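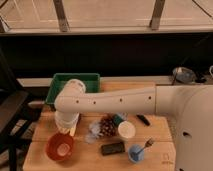 1/
I'm seven months into learning German at 52 and I am having the best time. A few of you asked how I'm doing it, so this is a thread. It's long, get a coffee.

2/
First thing: I quit the flashcard app. I had more than 3000 cards in there and was drowning in reviews every morning. I knew the word for "customs declaration" and couldn't ask somebody to pass me a spoon.

3/
My tutor, Leonie Hamann, had me start over with stuff in the house. Tables, bowls, fruit, socks. You learn the word standing next to the thing, with the thing in your hand if it'll fit. I felt silly for one afternoon and then I was hooked!

4/
She also makes me say der, die or das every single time. If I say "Tisch" she just waits until I say "der Tisch." It's maddening and it works so well. I now hear the wrong article as a wrong note, at least for the things I use every day.

5/
My favorites so far, for no good reason:
die Schüssel (bowl), one letter away from der Schlüssel (key), and yes, I have asked for soup in a key
der Handschuh (glove), a shoe for your hand
die Schildkröte (turtle), a shield toad!! 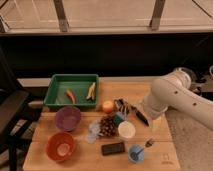

der Tisch, das Tablett, die Schüssel

6/
Prepositions next. These scared me the most and ended up being the most fun. Put a bowl on the table: ich stelle die Schüssel auf den Tisch. Now it's sitting there: die Schüssel steht auf dem Tisch. Den when it's going somewhere, dem when it's staying put.

7/
And things don't just "be" on a table in German. They stand or they lie. A bowl stands. A carrot lies. A plate stands even though it's flat, and I argued with Leonie over that for a whole lesson. (She won.)

8/
I do 11 minutes out loud before breakfast. I used to plan an hour and skip it. Now I walk through the kitchen announcing where everything is — my husband has learned "der Löffel liegt in der Schublade" completely against his will.
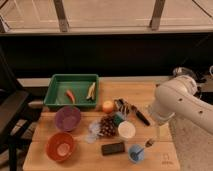

9/
Carrots deserve their own post. I learned die Karotte, then met die Möhre, then somebody at conversation group told me her grandmother says gelbe Rübe. Yellow turnip! For a carrot! I wrote all of them down and I use whichever one comes out first.

10/
Speaking of the group: if there's one near you, go. I started in January barely able to introduce myself. Arif Kwok sat with me through the worst small talk in history and kept asking me easy questions until I could answer in full sentences. Arif, I owe you so much cake.

11/
Still terrible at: the plural of basically everything, numbers on the phone, understanding anybody who is eating.

12/
Next up is a kids' mystery series, seven books, and I've read the first chapter twice. I understood who stole the bicycle the second time. Drop your favorite German word in the replies, with the article please, Leonie might be reading!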